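Household manipulation (robotics)

Household manipulation is the branch of robotics concerned with machines that handle ordinary objects in homes: dishes, food, clothing, bottles, tools and the like. It is usually set apart from floor cleaning and lawn mowing, where a machine moves over a surface but does not pick things up. The same methods are studied for light shop-floor work such as kitting, packing and machine tending, and the two fields share most of their hardware.

As of the most recent trials covered in this article, no general-purpose machine does household chores without supervision at a speed and reliability that most families would accept. Single tasks can be done well under fixed conditions. Results fall when the objects, the lighting or the layout of the room change.

Background

Early factory arms repeated a fixed set of motions. They were accurate, but they depended on each part arriving in the same place every time. A kitchen offers no such order. A cup may be upside down, behind a kettle or inside another cup, and the person who put it there will not have recorded where it is.

Work on household tasks therefore moved toward arms that use cameras to find objects and choose where to grip them. From that point the main approaches were hand-written rules, planning with a model of the scene, and learning from demonstrations in which a person guides or remotely controls the arm. Many current systems mix the three.

Typical tasks

Tasks used in research are commonly grouped by what they ask of the machine.

Pick and place. An object is lifted and set down elsewhere, such as a mug moved to a shelf. This is the most studied group and the one with the highest success rates.

Articulated objects. The machine opens or closes something with a hinge or slide, such as a drawer, an oven door or a cabinet. The arm must follow the path the hinge allows.

Deformable objects. Towels, bags, dough and cables change shape when touched. Folding laundry falls in this group.

Tool use. The machine holds one object in order to act on another, as in wiping, scooping or stirring.

Long tasks. Several steps are joined, for example clearing a table and loading a dishwasher. An error in an early step often spoils the later ones.

Tabletop test setups

Much of the research is done on a tabletop. An arm is fixed at one side, a set of kitchen items is placed within reach, and cameras record from outside and sometimes from the wrist. Toy food is widely used. It does not spoil, and it can be dropped many times.

Colanders, plates, bottles, mugs and small ovens are common choices. A colander has a thin rim that can be gripped from above if the fingers are lined up with it, and its holes give depth cameras trouble. A bottle lying on a plate may roll when touched. A mug can be taken by the rim or by the handle, and the right choice depends on what is to be done with it next.
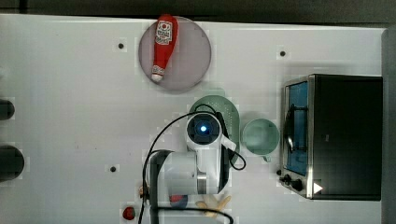
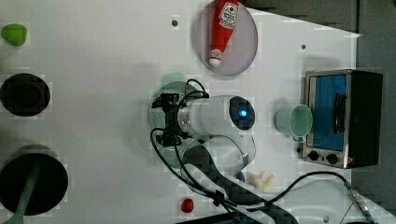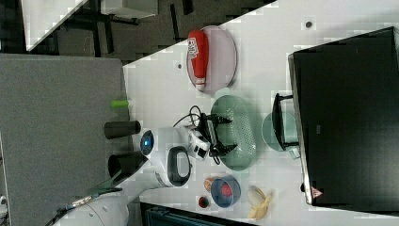
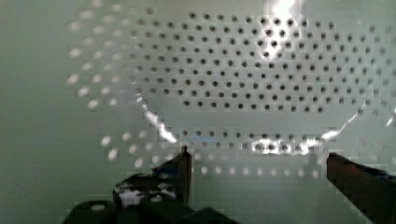
Tabletop results have to be read with care. A fixed arm has a known position relative to its work, while a mobile one must also drive up to the counter and stop in a useful place. Small errors in that step carry over into every grasp that follows. Tabletop work also leaves out sinks, running water, pets, children and most of the things that make a kitchen hard to work in.

Measured performance

There is no single accepted test. Groups differ in how many attempts they allow, whether a person may reset the objects, and whether a slow success counts the same as a fast one. For this reason success rates from different projects usually cannot be compared directly.

The Grakeck trials are one of the larger sets with published rules. They consist of 2,317 attempts at kitchen and workbench tasks, each with a limit of 180 seconds. An attempt is scored as a success only if the final arrangement matches the instruction and nothing has been dropped, spilled or knocked over along the way. Earlier tests often ignored the second condition, and scores under the Grakeck rules tend to be lower as a result.

The Lutus arm, entered in the tidying section, completed 55 percent of attempts with objects it had not handled in training. Its most frequent fault was closing the gripper slightly to one side of a thin edge. The next most frequent was releasing an object too early – a few millimeters above the surface – so that it tipped over. The report notes that a person watching could usually tell that the grasp was wrong before the arm lifted, but the arm carried on.

Olel took a different approach and published a set of 600 recorded demonstrations covering a small number of tasks. Systems trained on the set did well on items that matched the recordings and poorly on the same kinds of items in other sizes. Later work added tableware in more shapes, with some improvement.

Main difficulties

Perception. Clear plastic, glass and polished metal reflect or pass light in ways that confuse depth sensors. Perforated and mesh surfaces may be read as full of gaps or as missing altogether. A camera on the wrist gives a close view but loses sight of the rest of the table, and the object may fill the picture just when the gripper needs to be placed.

Touch. People adjust their grip by feel. Most two-fingered grippers have little or no touch sensing, and they rely on motor current or on the camera to judge whether something is held.

Recovery. A person who drops a spoon picks it up and goes on. Machines often fail to notice the drop, or they repeat the same failed motion. Several groups regard recovery as a larger obstacle than the first grasp.

Speed. Arms working near people are kept slow for safety. Clearing one place setting can take several minutes.

Cost and upkeep. Gripper pads wear, cables work loose and cameras need to be realigned. In a laboratory this is done by staff. A household product would have to manage with much less attention.

Shop-floor use

Light industrial work has moved faster than household work, mainly in places where the surroundings can be arranged to suit the machine. Parts come in trays, the lighting is constant and a worker is close by to clear a jam. Shin, a maker of small workbench cells, sells an arm and camera unit for sorting mixed parts into bins. The unit asks for help when its confidence in a grasp is low, and an operator can serve several units at once.

The same idea, with a remote operator stepping in when needed, has been proposed for homes. It raises questions of privacy, as the operator would see inside the house, and of cost, as the operator must be paid. Trials of this kind have been small.

Outlook

Opinion in the field is divided. Some researchers expect that larger sets of demonstrations will close most of the gap. Others hold that better hands and touch sensing are needed first, and that more data will not make up for a gripper that cannot feel what it holds. Products limited to one chore, such as loading a particular type of dishwasher, are generally expected to reach homes before any general household machine does.

See also

Mobile manipulation
Robot end effector
Teleoperation
Workbench automation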